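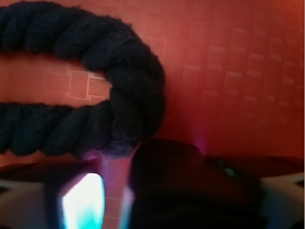

About Pollville

Pollville is a playgroup and toy library in the old post office at Cliseck. Annunziata Ferri and Adelmo Parisi opened it in April with one shelf of toys, and we now have 52 families on the books and a waiting list for the baby room!

We love plain things that fit in a small hand. Twisted rope, dimpled balls, a good solid block — children find far more to do with them than we ever could. Most mornings start with a tray, and the children choose what to pick up, roll or stack.

The orange tray is a great favourite, with its bumpy patterned floor and room for balls, blocks and both rope toys, the navy one and the one in yellow, pink and pale green.
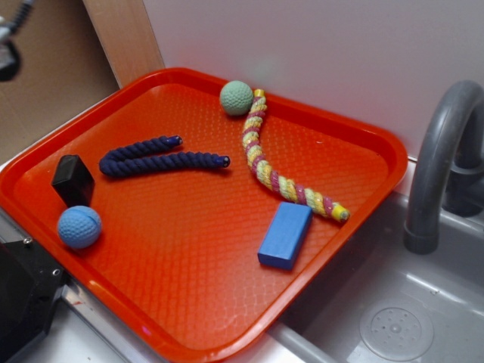

Borrowing from us

Members can take home any tray set for 20 days. Just ask Adelmo at the desk, and do stay for a cup of tea.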